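Magazine > Home Life > Laundry & Linens

The Flat Surface Problem

By Frøydis Hovland

Last updated: August 12, 2020

My mother folded T-shirts in the air. She pinched one at the shoulders, gave it a snap you could hear from the yard, and by the time it came down to waist height it was a rectangle. I have been trying to do this since I was eight and have produced, in all those years, a series of scarves.

The rest of us need something flat to work on, and in most homes the biggest flat thing going is the bed. In summer, in a house that sleeps on bamboo, the bed is also firm, cool and slightly slippery, and I have come to think it beats any table I ever owned.
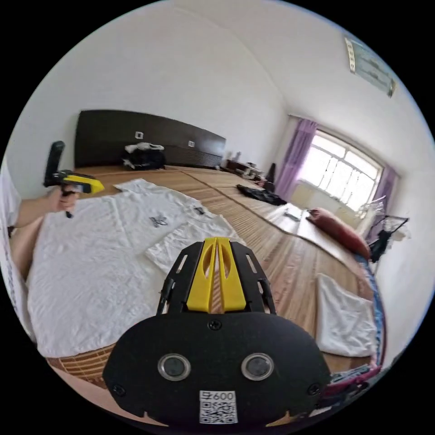
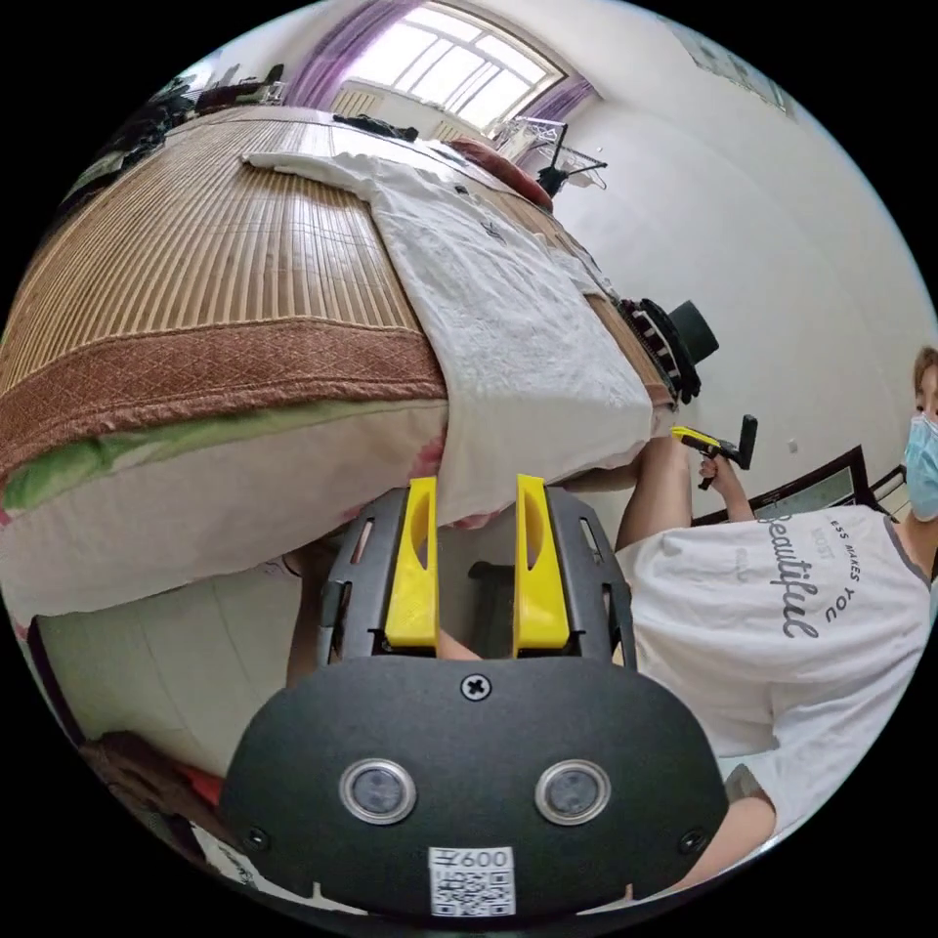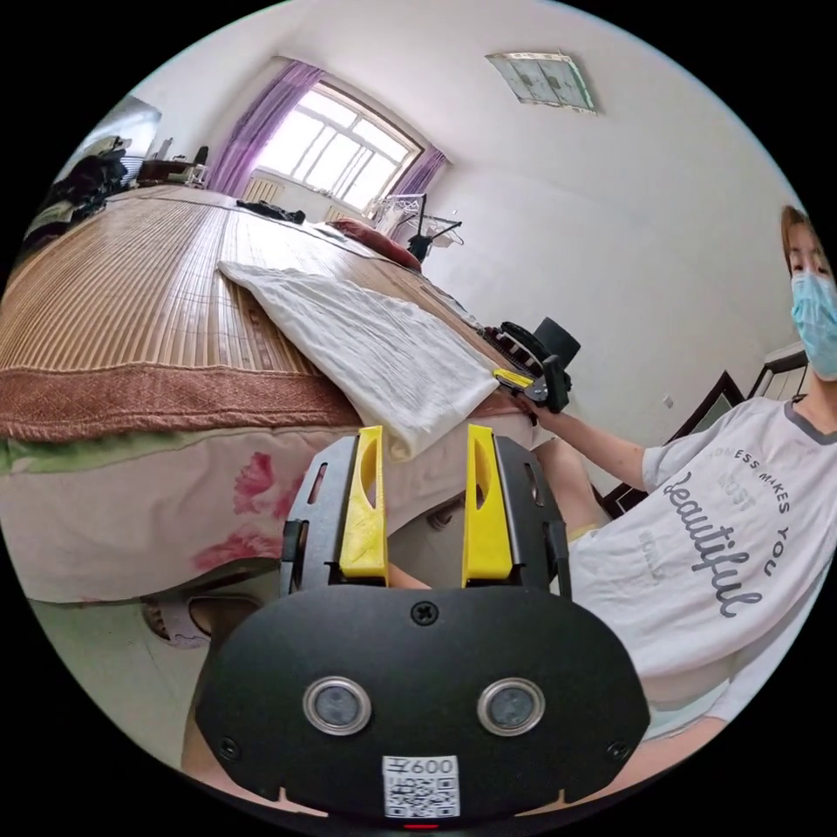 A bamboo mat, for anyone raised on fitted sheets, goes on top of the mattress in the hot months and comes off again when your feet start to complain. People buy them for sleeping. I bought mine for sleeping, in April, in a fit of optimism about the weather, and found out by the second wash day that I had also bought a folding station with a headboard.

The trouble with folding on a quilt is that a quilt has opinions. You smooth the left sleeve and the right one sinks into a valley. You press down the hem and the whole shirt travels toward the wall. Cotton grips cotton, so every wrinkle you chase off the shirt goes and hides in the bedding and comes back when you lift. On bamboo the shirt slides. You can spin it a quarter turn with one finger, which makes you feel like a person who deals cards for a living.

I took this theory to Alvar Berge, who ran the pressing room of a hotel laundry for years and now teaches a Saturday class on the care of ordinary clothes. I had expected him to be impressed.

"It's a bed," he said.

He did concede the height. Kitchen counters are too high for most people to fold at and coffee tables are a punishment. A mattress lands somewhere near the thigh, good for kneeling beside or sitting next to on a low chair, and Berge is strongly in favor of sitting. He thinks the national refusal to sit down while doing housework is a form of vanity.

His method for a T-shirt is short and he gets irritable if you ask him to repeat it. Lay it flat with the collar away from you. Pull the side seams, never the hem, until the body is square. Bring each sleeve in with a strip of the body behind it, so the two sides nearly meet. Then fold from the bottom, in half and in half again, and leave it alone. Most of us, he says, do the last part first and then spend a minute patting it.

White shirts get their own lecture. He wants them done first, before your hands have been on anything dark, and he wants you to look at the collar and underarms while the shirt is spread out, because you will never look at them again until you are wearing it in front of people. Printed shirts he folds with the picture showing, so you can find the one you want without tunneling. I asked about rolling. He looked out the window for a while.

There are products for all of this, naturally. I borrowed a Virnero folding board, a hinged plastic affair that flaps your shirt into shape like a very patient book. It worked, and it made 49 identical shirts out of everything my household owns, including one that was a nightgown. Then it needed somewhere to live. The Clasow drawer dividers were more use, though they assume a drawer that closes. I also tried a Bronex tabletop pad, which is a quilt with a price tag, and cost me $63.

So I have gone back to the mat. It asks for a wipe with a barely damp cloth and some air, and the border needs checking now and then for a loose thread. Run your palm over the slats before you put down anything knitted, too. One raised splinter will find a sweater at once. I lost a good gray one that way and have been told by my family that I mention it too often.

The one real flaw in the system is bedtime. A table full of folded laundry can sit there until Friday. A bed full of it has a deadline, and around ten at night the towels, the shirts and whatever I was saving for last all get moved in one armload to the chair. Berge says the chair is where folding goes to die. He has one as well. I saw it through the door on my way out, and there were at least four shirts on it.

Related stories
Drying Racks for Rooms With One Window
The Forsberg Hamper, Two Summers On
How to Store a Bamboo Mat for Winter
In Defense of the Bedroom Chair
Towels: Thirds or Halves?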